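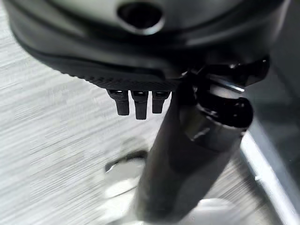
Why We Chose Kidney Health

Our group wanted a topic that touched real families, and Elsie Brunton's grandfather had just started dialysis in Lurimley, so the choice more or less made itself. We asked a simple question: do people in Edham know when to get their kidneys checked?

What We Did

We handed out 100 short surveys at the Edham clinic on a Thursday, and the nurses were so kind to us – they even found us a table near the door.
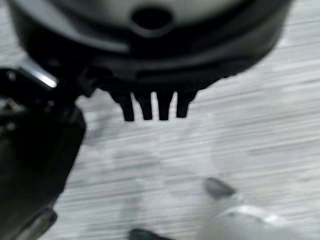
We also sat down with three patients who were willing to share how they first learned something was wrong. Most had felt fine, or only a little tired, and it was a routine blood test that caught it.

What We Learned
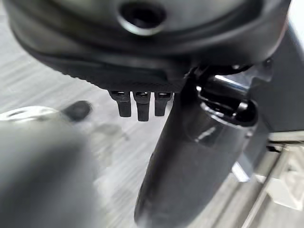

Kidney disease can be quiet for years, and that surprised all of us. Only 18 of the people we surveyed could name a warning sign. Food came up in nearly every talk, salt above all, and Omar Harb pointed out how hard it is to cut back when snacks in cans stand in a row on a store shelf, right by the boxed sweets. We would love to see the clinic hand out a plain one-page guide to reading labels.
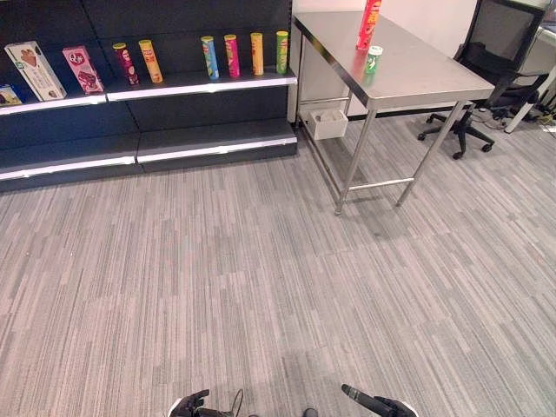 Jasmina Tomić felt that the guide should talk about blood pressure first, and told us she would have gone in much sooner if anyone had linked the two for her. We have put that at the top of our draft, which goes to the clinic in December.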